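We use cookies to remember your settings and to count visits to this site. By continuing to read you accept this. Accept | Change settings

Drying Clothes Indoors: Water, Air and Habits in Student Flats

Project report by Nerea Pastor
Tutor: Bonifacio Garrido

1. Why I chose this subject

In the Zidura residence there is no garden and the balconies are too narrow for a clothes line. Almost every student dries the washing inside the bedroom or the living room. In winter the windows stay closed, and many of us have seen small black points of mould in the corners. I wanted to know how much water goes from the clothes into the air of a flat, and if simple changes in habits can help.

2. Method

I worked in 2 flats, both with 4 persons. The first flat, in Illham Street, has old windows which let in some air. The second one, in the Mayrhofer building, was renovated and its windows close very well. I weighed each load when it came out of the machine and again when it was dry. The difference is the water that went into the room. For the humidity I used a small meter on a shelf, far from the window and from the kitchen, and the tenants wrote down the value in the morning and in the evening.

I also asked the tenants to note where they put the rack, if the door was open, and what kind of clothes were on it. Not everybody did it every time, so some lines of my table are empty. 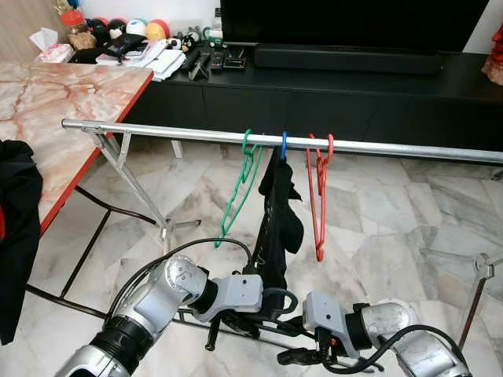
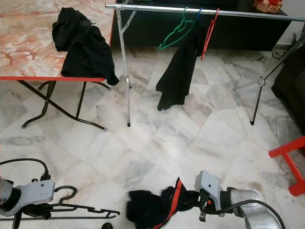
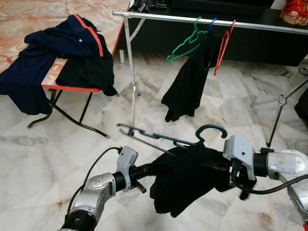
Figure 1. Dark clothing and the drying rack or hanger, three views from the same place.

3. Results

The heaviest load of the project held 2,345 grams of water. It was a load of towels and jeans from the Mayrhofer flat, after a short programme with slow spinning. A cotton T-shirt, which I weighed alone, held 198 grams. Before the project I would have guessed less than half of this.

In the Illham Street flat the humidity went up in the evening and was normally back to its first value by the next morning. In the Mayrhofer flat it stayed high until somebody opened a window, and sometimes the next load was already on the rack at that time. The tenants there told me that the mirror in the corridor was often misty.

Clothes with space between them dried faster than clothes which touched each other. Jeans were the slowest in both flats, above all at the waist and the pockets. Two tenants turned them inside out halfway, and they believe it helps, but I did not measure this.

4. Problems

My kitchen scale, a Zerneo, is too small for a full basket, so I had to weigh the clothes in parts and add the values. Some water was surely lost on the floor during this work. The outside weather was also different from one week to another – in June, when I repeated a few loads, the windows were open nearly all day and I could not compare these values with the winter ones.

5. What I would recommend

The spin should be as fast as the cloth allows. The rack is better in a room with a window that can be opened for a short time, with the door to the other rooms closed. In a renovated flat the tenants should agree on who washes when, so that two full loads do not hang on the same evening.

For a continuation of this project, I would like to measure a third flat with a ventilation fan in the bathroom, and to use a meter that saves the values alone during the night.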